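How to Hand the Break Room Fridge Over to a Robot (and Keep Your Coworkers Happy)

By Zahira Krishnan

Posted April 16, 2022 in Workplace How-To

I run the office side of things at Drollness, and for the past few months our two-armed helper, which everybody calls Suvel, has been learning to look after the kitchen. Restocking drinks, mostly, plus putting away whatever people leave on the counter. I've had so many emails from other office managers asking how we set it up that I'm finally writing the whole thing down. It's a lot more about people than I expected, and a lot more fun too!

You don't need to know any programming for this. You do need an operator (ours is Haziq Sutanto, who sits with the controls and does the teaching), a fridge, and a patient bunch of coworkers.

What you'll need before you start

A robot with two arms and grippers, already set up and checked by whoever supplied it
Someone trained to run it and stop it
A fridge with door shelves you can reach from the front
Masking tape and a marker
A notebook that lives in the kitchen
About two weeks of not being in a hurry

Step 1. Write down who does the job now

Before anything moves, find out who is already stocking the fridge. At our place it was officially the front desk and unofficially three people who couldn't stand seeing an empty shelf. We asked them to keep a list for a week: what they put in, what they threw out, what annoyed them. The list was gold. One person had been turning every bottle so the label faced out, for years, and none of us had noticed.

Ask these people what they'd like to keep, too. Our front desk wanted to hang on to ordering, because they like picking the drinks, and they were thrilled to give up the carrying. So that's how we split it.

Step 2. Pick one item and one shelf

It's so tempting to start with everything. Please start with bottled water! Bottles are all the same shape and they have a neck a gripper can close on. Tape off one door shelf and tell everyone it belongs to the robot during working sessions. Yogurt, soup in bowls and anything with a loose lid can wait until November, or whenever you feel brave.

Step 3. Teach with the kitchen as it is

Our first sessions were in a spotless kitchen, and Suvel did beautifully. Then we tried an ordinary afternoon and everything went sideways, since there were mugs out and somebody's lunch was in the way. Haziq's rule now is that you move anything breakable or dangerous and leave the rest alone. If there's a noodle cup in the door shelf, the water bottle has to share the door with it, same as it would if you or I were doing the stocking.

Keep the bottle upright, hold it by the neck and go slowly near the shelf. We do each placement over and over before adding a second kind of drink, and we had 200 good ones in the notebook before we moved on.
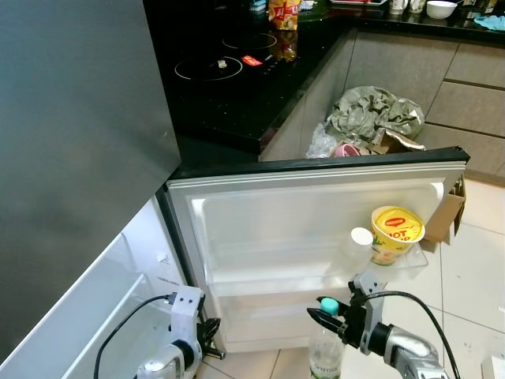 Step 4. Sort out the floor and the door

A fridge door standing open takes up a surprising amount of room, and people walk through kitchens looking at their phones. Put tape on the floor where the door swings and where the arms can reach. Nobody crosses the tape while the arms are on, the boss included. Check where the cables run before every session and keep them clear of the door.

Boxes and wrappers pile up fast when you're restocking. Decide whose job the trash is. We forgot, and for the first week everyone assumed it was somebody else's — including me.

Also, the fridge gets warm if you teach for too long. We do short runs with the door shut in between, and take out the milk and anything that spoils before we begin.

Step 5. Keep a log that anyone can write in

We call ours the Witness book, after the name that was already printed on the cover. Every session gets a line: the operator, what was moved, what fell. But the back half is for everybody else. People write things like "bottles too far back, I can't reach" and "can it please not do this at lunch." Both were fair, and both got changed the same day.

The book is at 1,952 lines now, and the complaints are my favorite part to read. They're where nearly all our improvements came from.

Step 6. Talk about the hours, out loud

If a machine takes over a chore, people want to know what happens to the time. Tell them before they have to ask. Stocking was eating a good chunk of the front desk's mornings, and we agreed in writing that the time would go to training they'd been asking for. One of them is now learning to operate the arms with Haziq and is already better than I am at setting a bottle down gently.

Be straight about what changes for the worse, too. The kitchen is noisier during sessions. You can't grab a soda whenever you feel like it. A couple of people miss the chat they used to have while unpacking the drinks, so we kept one delivery a week that's done by hand, with coffee.

Step 7. Add things slowly

When one item is going well, add one more. Our order was water, then canned drinks, then cartons. Small bottles came later because they tip over so easily. Give each new item its own page in the book, and go back a step if you see more than a couple of drops in a session.

A few quick fixes

The bottle tips when it's let go: lower it until it's resting on the shelf, then open the gripper.
The neighbors get knocked: come in from above, and leave a finger's width on each side.
The gripper slips on the cap: take hold a little lower, and dry the bottle with a towel first.
People keep crossing the tape: use brighter tape. We went from gray to orange and it helped a lot.

Next month I'll write up how our sister office at Forsberg is doing the same thing with the supply closet. They have 500 different items in there, so wish them luck! If you try any of this in your own kitchen, send me a note and tell me what you started with.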